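Secondhand clothing has become steady business in Fitmont. The Ochoa Street exchange opened in March with 200 garments on consignment and now holds more than 1,000, most of them from households within the city. Sellers receive store credit after 30 days, and unsold pieces pass to the Donent textile program for sorting by fiber.

Dark clothing moves fastest, according to the exchange's spring report. Patterned linings and trims also draw interest from home sewers.

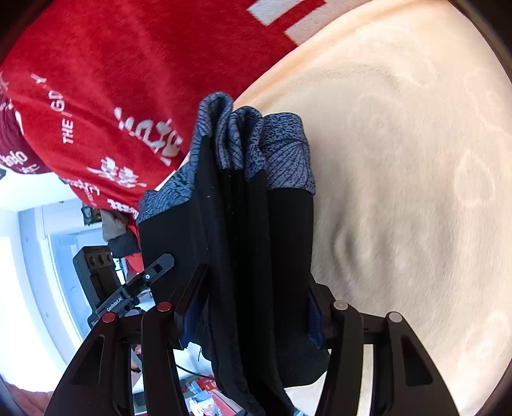
Hours and Drop-Off

Garments are accepted at the Ochoa Street counter until 4 p.m.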